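To: Sketavent Building Users list
Subject: Re: Care of the new tabletops in the shared workrooms

Dear colleagues,

Thank you for the replies received since the first notice. Several of them raised the same point, and the Facilities Office is answering it on the list so that all departments work from the same instructions.

On April 8, the Mavine reading group office wrote:

> We have received the notice on the new tables and have two questions.
> The cleaning sheet left in our room says that any household spray may
> be used, while the notice says a damp cloth only. Which one applies?
> We would also like to know whether felt pads are required under items
> that stay on the table all day, such as lamps and pen holders.
> Our room has 17 places and is in use most afternoons.

The notice applies. The cleaning sheet was written for the former white tables and should be removed from all rooms. The new tops have an oiled finish, and sprays containing alcohol or ammonia will leave dull patches that can be repaired only by sanding. Please use a soft cloth dampened with plain water, wipe along the grain, and dry the surface at once.

Departments have also asked how to tell the new tops from the older veneered ones, which remain in the Deris wing and may be cleaned as before. The new tops are pale blond, with a soft, wavy grain that opens into long loops in places. Variation of this kind is natural and need not be reported as a defect.
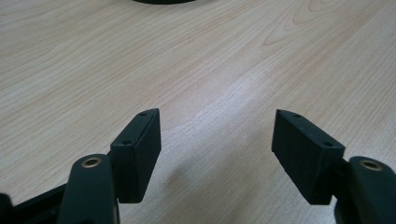
Tabletop of the new type, showing the grain.

With regard to the second question, felt pads are required under any item with a hard base that remains in place overnight. Pads are available from the Butkienė Room supply cabinet in packs of 8. Items in use during the day may stand directly on the wood, provided that they are lifted when moved.

Hot drinks should be placed on a coaster at all times. Adhesive tape, including masking tape, should not be applied to the tops. Cutting work should be done on a mat.

Scratches, rings and stains should be reported to the Facilities Office with the room name and the table number, found on the underside near the left front leg. Please do not attempt to treat marks with furniture polish.

Facilities Office
Sketavent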